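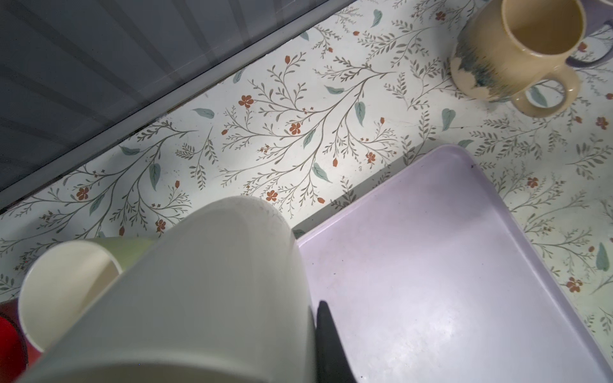
Open day at Vikorik, 9 December 2025

I paid $13 to get in, and parking was extra. The flyer from Kullotum, who organised the visit, promised "the kitchen helper of tomorrow". Vikorik's part of it was one arm, one bench and a lot of crockery. I took plenty of photos and kept a single one for this page, the one at the top.

**The mug bench.** A white and green mug in the gripper, tilted, with the lavender tray to its right. I'd have liked to see it try the drippy-glazed tan one, handle and all. When I asked how often it drops things, I was told the figures would be out in March.

Six of us stood behind the rope for the 71-minute session, talks included. The Losico rep used the word "effortless" more than I cared for. A fellow from Suominen was more forthcoming and admitted that each new shape of cup means more training — and that his own household still washes up by hand.

I don't doubt the engineering. My quarrel is with the brochure, which has the thing in family homes within eight years and never mentions a price. I'll go again in March if the figures turn up. Bring a jumper, the hall is freezing.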